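**Brarnville Neighbors Help Board > Buildings & Space > Short-term and meanwhile use**

# Landlord wants us to sign a "temporary activation license" for an empty storefront. Is it as good as it sounds?

**shuttered_on_main**

We're a small group that has been looking for somewhere to run repair evenings and a kids' building-block table on Saturdays. The owner of the old Lekota furniture store in Brarnville has offered us the ground floor, 700 square feet, rent free, through an outfit called Climuvov that "activates" vacant property.

I've read the agreement twice and I can't tell what we're getting. It says license all the way through, never lease. We pay a deposit of $2,000 and a "platform contribution" of $178 a month, and we cover utilities. They can ask for the space back with two weeks' notice. We'd have to repaint at our own cost before opening.

Climuvov's brochure says vacant buildings come back to life this way and that groups like ours often end up staying. I asked how many had ended up staying and got sent the brochure again.

Has anyone done this? I don't want to turn down free space because I'm a suspicious person, but $178 a month isn't free as far as I can see. They want an answer by Tuesday. 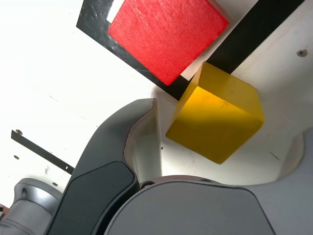
*Red and yellow blocks, black tape.*

---

**third_floor_rear**

Did it for a year and a bit in the Betex building, different middleman, nearly the same paperwork. I'd do it again but I wouldn't believe a word of the brochure.

License versus lease matters more than anything else on the page. With a lease you normally have some right to stay for the term and the owner has to go through a process to get you out. With a license you usually have permission to be there, and permission can be taken back the way the agreement says. Two weeks is very short. We had thirty days and it still took every evening and a borrowed van. Get somebody who knows your state's rules to read it, because calling a thing a license doesn't always make it one, and that can cut either way.

What I'd ask for in writing:

- Notice of 60 days, or 30 with the monthly fee waived for the last month
- Who pays if the heat or the roof goes. Ours said "as is," and in January as is meant coats on
- A cap on utilities, or a separate meter. If the upstairs is on the same meter you will be paying for upstairs
- The city's sign-off for public use, in the owner's name. A furniture store may not be approved for a room full of people sitting down
- Whether the deposit sits in a separate account, and how many days they have to return it

The repainting is a cute one. You'd be fixing up the owner's storefront so it shows better to a paying tenant, and then the paying tenant shows up and you get your two weeks. I'm not saying that's the plan. I'm saying it's a very comfortable arrangement for one side. Ask for the paint to come off the deposit.
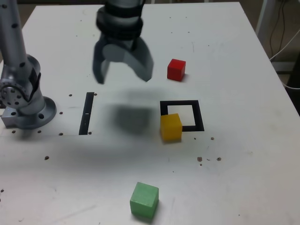 Deposits are where I'd expect the fight, so settle what "good condition" means before you hand over any money. Our agreement said the space had to come back "in the condition received," and there was no record of the condition received. Walk through with the owner and write down every mark, and do the same for whatever furniture comes with the place. A white tabletop with gray scuffs and small dark holes in it, like the one in the photo, looks like normal use to me and like a replacement invoice to a property manager. Ask about bolts too. A machine bolted to a table can leave when the table leaves, but as soon as you bolt something to a floor or a wall somebody may tell you it belongs to the building. We lost a very decent run of shelving that way. I argued, they pointed to a line on fixtures that I had initialed.

We got most of our deposit back in the end, after three letters. I'd still call the year worthwhile. It was a good room with big windows and people walked in off the street who never would have come to a church basement.

---

**buswaydave_no_relation**

don't overthink it. free is free. we had a popup in the old shoe place and it was great, everyone came, owner was nice. $178 is nothing split between a group. if you don't take it someone else will

---
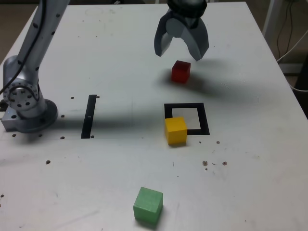 Page 2 of 3

---

**ledger_and_level**

Going to disagree with the answer above mine. "Someone else will take it" is what the middleman says too, and that storefront has been dark long enough for the sign to fade.

I'd look at who benefits. In a lot of places an owner with an empty building has costs that an occupied one doesn't: higher insurance, sometimes a vacancy registration fee, sometimes a worse tax position. I don't know which of these Brarnville has this year and you should call City Hall and find out. If having you inside saves the owner money, you are providing a service, and it's fair to ask why you're the ones paying monthly.

Run the first year on paper. The fee alone is $2,136. Add paint, liability insurance, utilities, and the deposit you won't see until you leave. Then call two ordinary landlords and ask what a slow corner unit or a shared back room would cost with a real lease. You may find the gap is smaller than you'd think. You may also find it's huge, in which case fine, sign, but sign knowing the number.

As for groups that "often end up staying," I'd want addresses. Pick up the phone and ask those groups if they pay market rent now and who fixed the roof. If Climuvov can't give you three, I'd treat the sentence as decoration.

A deadline of Tuesday on a building that's been empty for years doesn't impress me either. Ask for two more weeks — the same notice they think is plenty for you. 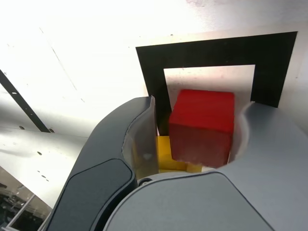
## Update from the original poster

**shuttered_on_main**

Thanks, this helped, including the short one.

I asked for 60 days and got 30. They agreed to a walk-through list signed by both sides. They would not move on the $178, and when I asked what it pays for I was told "community management," so I've asked what that is. The paint is now "optional," though I notice the word isn't in the revised draft yet.

The meter is shared with upstairs, as predicted. City Hall says the owner has to apply for the change of use, and the owner seemed surprised to hear it. So we haven't signed and we haven't paid. I did get two addresses of groups that stayed. One is a phone store. The other hasn't called back.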